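Part 2: Getting the wardrobe ready for coats and bags

Right, so you've got your Mulby standing up against the wall and it isn't wobbling (if it is, go back to Part 1 and sort the feet out, I'll wait). Mine lives in the hallway and it's been up since February, so I've had time to learn where I went wrong!

Before you start you'll want a cross-head screwdriver, a soft cloth and 400 mm of clear floor in front so the doors can swing. Shahnaz Ranasinghe, who wrote the first version of these notes, did hers in a tighter spot and says she's still got the bruises.

Checking the metalwork

1. Give any dark metal panels a wipe. They come dusty and they show every smudge. A few light scuffs are nothing to fret over.

2. Find the round screws and nip each one up by hand. They can be a fair way apart on the same panel, so look right out to the flange as well as across the face. While you're there, feel for the bent U-shaped tab and make sure it hasn't been squashed.

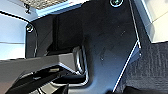
3. Wipe your fingers and leave the metal alone from now on.

Caution: cut edges on sheet metal can be sharp. Wear gloves for steps 1 and 2. I didn't.

Filling it up

4. Open both doors fully and have a look at your hooks. I like a couple up high on the back panel and the others lower down on the side walls, where shorter people can get at them.

5. Hang the longest coat or jacket first, on a proper hanger, and check that the bottom of it stops clear of the cubbies. If it drags, swap it for something shorter.

6. Slide a basket into each cubby. Bottles and small bits go in one, soft folded things in the other, and please don't mix them (I did, and a leaky bottle got my best scarf).

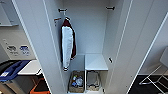 Jacket on the upper left hook, baskets in the cubbies, shelf still free.

Note: I keep the shelf for whatever's going out of the door next. Gloves, post, library books, that sort of thing.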